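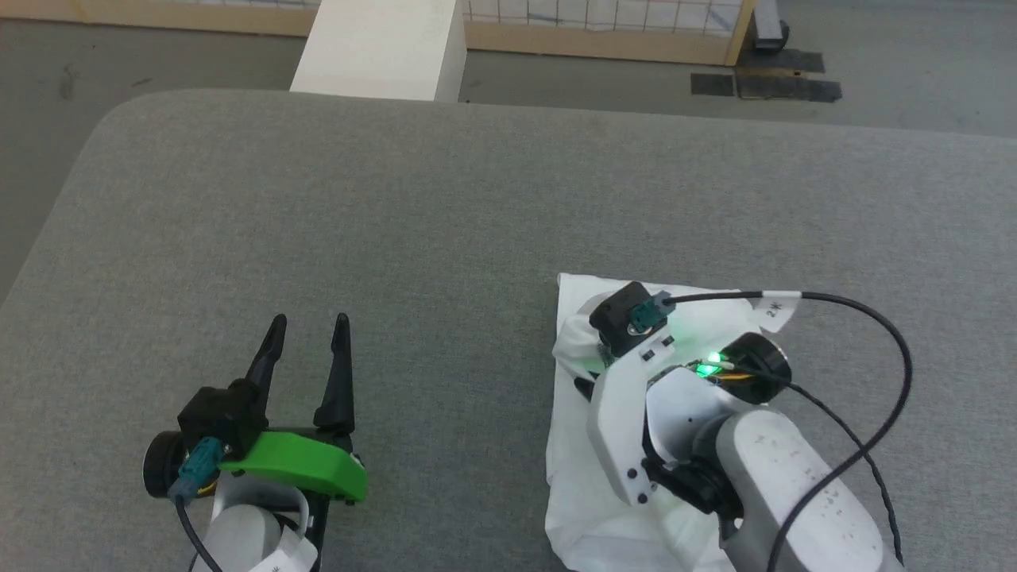 The Slow Side of Skolthorpe

Home | Hotels | Beaches | Food | Islands

By Deolinda Azevedo
2024-04-15
14 comments | Share

Most people who come to Skolthorpe stay on the harbor side, where the ferry lands and the big hotels are. The Prata is on the other side of the hill, a short taxi ride away, and I had passed it for years without going in. In October I finally booked four nights.

The hotel has three floors and no elevator. If stairs are a problem, ask for one of the garden rooms when you book, as they can't be reserved online. My room was on the second floor and had a firm bed, a small desk and a balcony just wide enough for two chairs. The shower had good pressure but took a while to heat up in the morning. Storage was better than I expected, with a full closet and deep drawers under the bed.

Breakfast

Breakfast is included and served until ten. It's a simple spread of bread, cheese, fruit, boiled eggs and a different cake each day. The orange cake was the best one. Coffee comes to the table in a pot, and the staff will refill it. There is no omelet station and no hot buffet, so families used to the larger resorts may find it a bit thin.

The pool and the beach

The pool is heated and open all year. It gets sun until mid-afternoon and then falls into shade, so the loungers on the far side go first. Towels are handed out at the front desk.

For the beach, you walk down a path through the pines to Vusari Cove. The sand is coarse and the water gets deep quickly – small children would do better at the town beach. A snack bar sells sandwiches and cold drinks, but it had closed for the season by the time I left. Bring water if you're visiting in the fall.

Where to eat

The hotel doesn't serve dinner. I ate twice at Boruvine, a family restaurant at the bottom of the hill. The grilled squid was very good and the house white was cheap. Service is slow when the terrace fills up, so go early or plan on a long evening. The bakery next door sells meat pies that make an easy lunch.

What it costs

I paid 700 euros for the four nights, with breakfast. Parking is free but tight, and the last bend in the driveway is hard on a large rental car. Summer rates are higher, and the hotel asks for a one-week minimum in August.

I would go back in the fall, and next time I'd ask for a room facing the garden. The road side gets delivery trucks from six in the morning.

Share this story | Print | Back to Hotels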